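Long drinks for a short summer

The jug has come back. For years the summer party ran on bottled beer and a box of white wine in the fridge, and anyone who wanted a mixed drink had to stand in the kitchen and make it. Now people are putting out one big jug of something cold, with a stack of glasses, and leaving guests to help themselves.

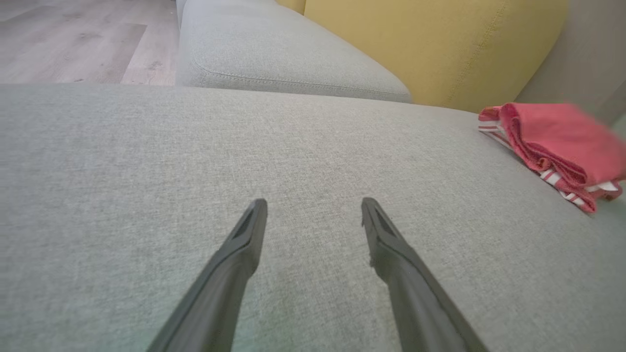
PASTLOW, 25th July

The village show at Pastlow has had a class for home-made cordials for as long as most people can remember, but it used to be a quiet corner next to the jams. This year there were 258 bottles on the benches. Elderflower made up the bulk of it, with rhubarb close behind, and there was a good showing of blackcurrant, gooseberry and mint.

A decent cordial does most of the work in a jug drink. It brings the sugar, the fruit and usually the acid, so all the host has to find is something strong, something fizzy and plenty of ice. The winning rhubarb bottle was sharp enough to stand up to gin. Some of the elderflowers were too sweet and would need the juice of a whole lemon to pull them round.

The basic measure used by the bar at the Swanson, a small hotel on the Pemton road, is easy to remember. For a jug that serves four, take 100 ml of cordial, 300 ml of gin or light rum and top up with a litre of soda water. That gives a fairly strong drink. At lunchtime the bar halves the spirit and adds cold black tea, and plenty of customers prefer it that way.

Tea is worth trying at home. Brew it weak, let it cool in the fridge and strain it well. It gives a dry edge that fruit drinks often lack, and it suits the guests who are driving, as the jug still tastes like a proper drink with the spirit left out. 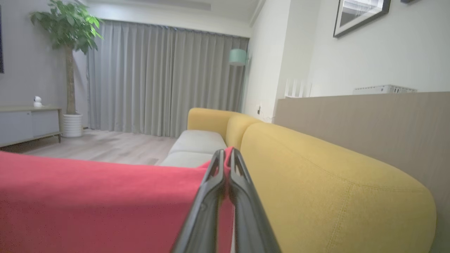 Ice is where most jugs go wrong. Small cubes melt fast and leave the last glass tasting of water. Freeze a few blocks in old yoghurt pots the night before, and put the soda in the fridge at the same time. Add the fizz only when people have arrived – a jug mixed an hour early will be flat by the second pour.

Fruit should be kept simple. Slices of lemon, a few strips of cucumber and a handful of mint are enough. Strawberries look good for ten minutes and then go soft, and they block the spout.

For those who don't make their own cordial, Kirkon sells 13 flavours by post, and its damson is the pick of them. It is thick, dark and less sugary than most. Try it with rum and ginger ale, or with plain tonic and a slice of orange.

The blackberries should be ready by the middle of August. They make a good cordial with very little fuss, and a bottle keeps for several weeks in the fridge once opened. Freeze any extra in ice cube trays and use it a cube or two at a time.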